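Progress report to the Jacobs fund
Project: Prop weapons in war films, an online catalog
Sep 20, 2025

Since our last report in June we have finished the first part of the catalog. It now has 100 entries, each with the name of the film, the model of the prop, and a note on whether such a weapon was really in use in the years of the story. We found more mistakes of period than we had expected, mostly in films about North Africa, where a rifle of a later model often takes the place of the correct one.

The rental house Draltano gave us access to its old order books. They are in Italian and the handwriting is difficult, so this work goes slower than we planned. Of the entries still open, 30 depend on these books.

Mondumico has delivered the search page. It works well on a computer, but on a phone the filter by country does not open. They promised to correct it, and we have kept back the last payment until then.

The spending is within the budget, except for scanning, where Pleketti raised its price. We ask for permission to move money from travel to cover this. Two of the three planned archive visits are already done, and the last one can be made by train.

The next report will include the entries on naval films.

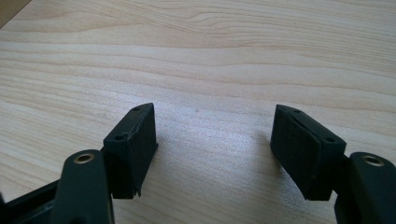
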